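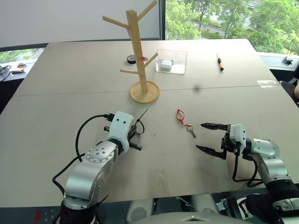
Figure 7.1 Two arms, one key on a red keychain, and a mug tree on the far half of the table.

Chapter 7
Picking Things Up

I used to tell my students that grasping was the easy part of robotics. Then I ran the first manipulation class at Rodby, and my very first group spent 2 full lab sessions trying to get a key off a table. A key! Any toddler can do it (and will, usually right before you need to leave the house). I stopped saying it was easy.

So let's start with the key, the same way my classes do. Put one flat on a table and pick it up with your own hand, slowly. Most people slide it toward the edge, or press down on one end until the other lifts, or drag a fingernail under it. Your fingers are soft and they bend around things. Now try again with two wooden rulers held like chopsticks. Welcome to the chapter.

Look back at Figure 7.1 for a second. The gripper on the right is open, and its fingers are long and serrated. The key has a small red plastic eyeglass frame attached to it by a short loop. If you were planning the grasp, would you go for the key or for the frame? My students argue about this every year - loudly - and I've never settled it for them. The frame gives you more to hold, but once you lift it, the key can swing. Grab the key and you know where the teeth are pointing, but you have to get your fingertips almost down to the tabletop.

Your class project for this unit is what we call the Skelley task, after the building where we first ran it. Your team picks one small object and one place to put it. Hanging things on a mug tree is the popular choice, and I'll warn you now that it's harder than dropping them in a box. A dowel sticks out at an angle, so your arm has to come in at an angle too, and in Section 7.3 we'll work out how to describe that with numbers.

You'll drive the arms by hand first. Please don't skip this! The Vaughan team went straight to writing code one April and wrote 3000 lines before they found out their gripper couldn't reach the far half of the table. Each of you should do 30 practice grasps and keep a log: where the object was, which arm you used, and what went wrong.

Before you read on, write down your answers to these in your notebook. We'll come back to them in Section 7.2.

Which way does your object face when it lies flat?
Where could two fingers close on it without hitting the table?
If it slips, where does it go?

7.1 What Counts as a Grasp?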